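How to Clean and Look After an Indoor Brick Wall

By Smaranda Manole

Bare brick indoors collects more dirt than painted drywall does, and it hides it better. Dust settles on the top edge of every course and works into the mortar. After a few years the whole wall looks a shade grayer, and most people blame the light.

The steps below are for sound, unpainted brick on the inside of a building. They worked on the long wall in our rooms at Dristgate, where the brick runs from tan to orange with dark squares all through it. If your wall is painted, or if the mortar comes out when you rub it with a finger, stop and get the joints looked at first.

You will need:

A shop vacuum with a soft brush head
A stiff nylon brush (we use a Marsden, but any will do)
Two buckets and a large sponge
Camosine masonry soap, or plain dish soap
A pump sprayer
Old towels and a plastic drop cloth
Painter's tape

1. Move what you can away from the wall. Small tables can be lifted out. A shelving unit is easier to slide once the bottles are off it. Three feet of clear floor is enough to work in.

2. Tape the drop cloth to the top of the baseboard. Wood floors show drips, and dirty water off brick leaves a line where it dries. Put towels on top of the plastic.
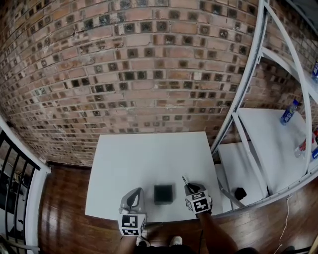

Can I wash a brick wall that has a small crack in it?
A hairline crack is fine to clean over as long as you keep the water light, dab it dry afterward, and mark its ends in pencil with the month so you can check later whether it has grown.

3. Vacuum from the top down. Go along the joints first, then across the faces. On brick with a lot of dark spots or pits, go over each row twice. Most of the dirt comes off at this stage, and on a wall that has been vacuumed every year you may not need the rest.

4. Test the soap. Pick a patch low down, mist it with clean water, scrub it with a weak mix, rinse it and leave it overnight. Dark marks that belong to the brick will look the same in the morning. Soot and grease will be lighter.

5. Wet the wall before you wash it. Dry brick pulls dirty water straight in. Spray a section as wide as your reach and no taller than five courses.

6. Scrub, then sponge. Small circles on the brick, straight strokes on the mortar. Change the rinse water when you can't see the bottom of the bucket. Our wall took 19 buckets, and the last few were still brown.

7. Let it dry. Leave a fan on low and keep furniture off the wall for two days. August was a poor choice on our part and it took nearly a week. 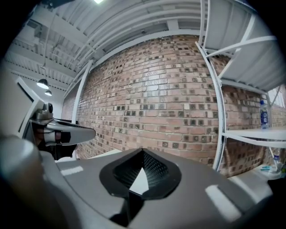
Vol. 19, p. 358

If you have columns or pipes in front of the brick, wash behind them before you do the open parts. A bottle brush fits where a hand won't. White paint on a column picks up brick dust quickly, so wipe it last with a damp cloth. The same goes for metal decking overhead. Dust the ceiling and any ducts before you touch the wall, or you will be doing the top rows again.

Sealing is optional. Iida Ahonen sealed a test area of around 100 bricks with Skovitz matte and left the rest alone. The sealed part sheds less grit onto the floor but it also came out slightly darker, and you can't undo that. I would only seal behind a sink or a desk.

Don't use acid cleaner indoors. Don't use a wire brush either. It leaves bits of steel that rust into orange dots, and on soft brick it takes the face off.

For the yearly upkeep, steps 1 and 3 are all you need. Allow a morning.

Filed under: Walls & Floors, Cleaning

Related how-tos
Getting water marks out of a wood floor
Repointing a few loose joints
Touching up a white metal shelf
Hanging things on brick without drilling
Dusting a high ceiling from the ground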